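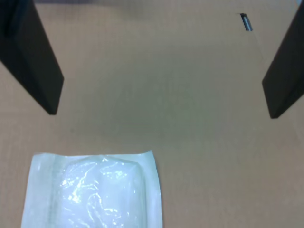 Section 4: Teaching your first pick by hand

Now comes the fun part! You're going to take hold of the arm and show it how to pick something up, and Pedard will remember the path you took. Start with something soft and forgiving, like the sealed white package lying on the tan surface, and open the fingers all the way before you bring them down around it. Puffy plastic wrapping shines a lot and wrinkles differently every time, so it makes great practice (Amra Petkov on our support desk swears by it).

1. Clear your own hands and sleeves from between the fingers.
2. Open the Teach screen and choose New Demo.
3. Hold down the guide button. The arm goes light in your hand.
4. Move the gripper over the package, then lower it slowly.
5. Tap Close. Wait for the beep before you lift.

CAUTION: Keep one hand near the stop button the whole time. Letting go of the guide button locks the arm where it is.

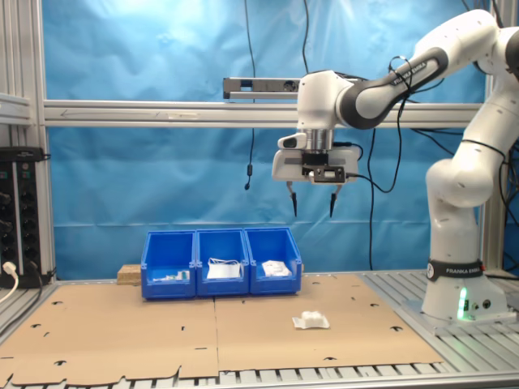 6. Carry the package to the bin you've chosen and tap Open.
7. Bring the arm back to a comfortable height and tap Save.

Note: Little wobbles are fine! Pedard smooths them out when you save. If you bump a bin, choose Discard and go again.

Prefer to stay in your chair? Plug in the hand controller and pick Remote on the Teach screen. Steps 4 to 7 work just the same, and many people find it easier for small moves.

If you see code 189, the arm was moved too fast. Press Clear, go back to step 3 and take your time.

Once you have a handful of saved demos, go on to Section 5 and play them back at low speed.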